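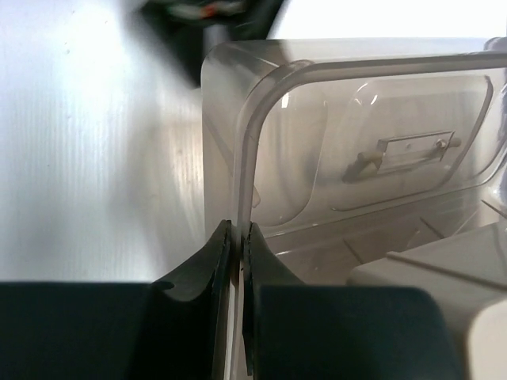

Mivley 双臂桌面套件使用评测:夹爪过载保护失效的问题

这套 Mivley 双臂套件是八月初装好的,到写这篇为止用了将近三周。我主要拿它做收纳类的小任务:开盒盖、拨卡扣、从工具盒里取放螺丝刀。前半段用得还算顺利,后来出了一次故障,花的时间比前面所有调试加起来都多,所以这篇评测大部分篇幅写它。

先说基本情况。两条臂装在桌子前沿的底座上,桌面是白色的,三面有灰色围板。安装不难,说明书写得够细,标定流程一个下午能走完。控制软件用的是配套的 Kundia,界面朴素,日志功能不错,后面查问题全靠它。

夹持薄壁件

夹爪指尖窄,夹塑料盒的盒壁比较合适。透明盒子对腕部相机不太友好,边缘识别偶尔会跳,把夹取点改成手动示教后就稳定了。力度分档设置,默认档对薄塑料偏大,建议先从最低档往上试。

说明书里写,夹爪电流超过设定值就会自动松开,并停住整条臂。我买它有一半原因是看中这一条。

故障经过

那天右臂在工具盒上方做取放循环,跑到第 206 次时夹爪碰到托盘边,按理应该触发保护。实际情况是夹爪没有松,臂也没有停,继续往下压,把盒子顶着在桌面上推出去一截。我按了急停,断电正常。盒子没裂,指尖有一道压痕,人没有受伤,当时手不在围板里面。

重新上电后臂能回零,但腕部有异响。我以为是减速器的问题,拆开检查,没看到损坏。随后把夹爪合拢,单独测腕部和肩部的快速摆动,异响时有时无,跟速度没有明显关系。 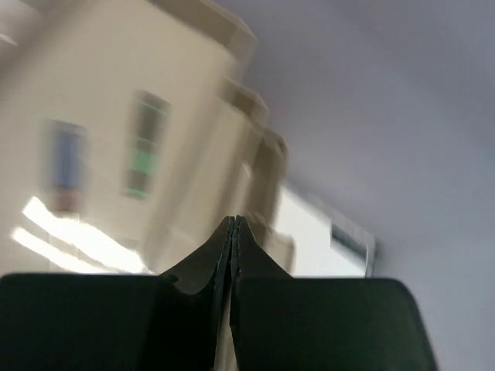
原因排查

日志里能看到,碰撞前电流读数已经有一段时间不变了,一直停在同一个数值。也就是说控制器拿到的是旧数据,保护逻辑本身在运行,只是永远等不到超限的那个读数。

我把日志发给了经销商 Bundley,接手的是 Liesl Holzer,第二天回了邮件。她让我检查从腕部到底座的那根线。线在腕部绕一个大圈再回到底座,关节转到某些角度时会受拉,接头可能松动。我照做了,用手轻拽接头,Kundia 里的读数果然会卡住,松手后要等一会儿才恢复。腕部的异响也是这根线刮到外壳发出来的,重新固定之后没有再出现。

接头松动属于装配问题,可以理解。我不能接受的是软件的处理方式:读数中断以后没有任何报警,界面上也没有变色,控制器照常用最后一个值。对一台带过载保护的设备来说,信号丢失就应该停机。

处理办法

下面是我现在的做法,供同样型号的用户参考。

先断电,把腕部接头拔下重插,用扎带在接头后面固定一道,给线留出余量。扎得太紧会适得其反,关节转到头时线还是要绷。

然后在 Kundia 的脚本里加一个判断,电流读数连续 2 秒完全不变就停臂。运动中的电流总有小幅波动,完全不变基本可以认定是信号断了。静止保持姿态时偶尔会误触发,我宁可多停几次。

最后把速度上限降到 60%,重新从空载开始跑。双臂都要检查,我的左臂接头也有轻微松动,只是还没有造成后果。

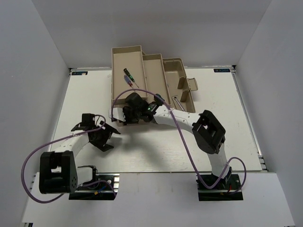

改完之后又跑了几天,取放螺丝刀和小件工具都正常,保护也能触发。我用泡沫块模拟了大约 20 次碰撞,每次都停住了。需要说明的是,这只能证明我这一台在目前的设置下可用,加的脚本也不能代替厂家的安全功能。循环运行时人不要把手伸进去,急停放在够得着的地方,这两条跟换不换固件没有关系。

厂家方面,负责固件的 Yae Minami 回信确认了读数中断不报警的问题,说下一版会改,没有给出日期。我问旧用户能不能先收到一份安全提示,目前还没有答复。

优点:安装简单,日志详细,夹爪适合薄壁件,经销商响应快。

缺点:腕部走线余量不足,信号丢失不停机,说明书没有提醒定期检查接头,默认夹持力偏大。

是否推荐:有调试经验、愿意自己加保护的可以考虑。打算放在教室或者多人共用的地方,建议等新固件出来再买。

2022年8月21日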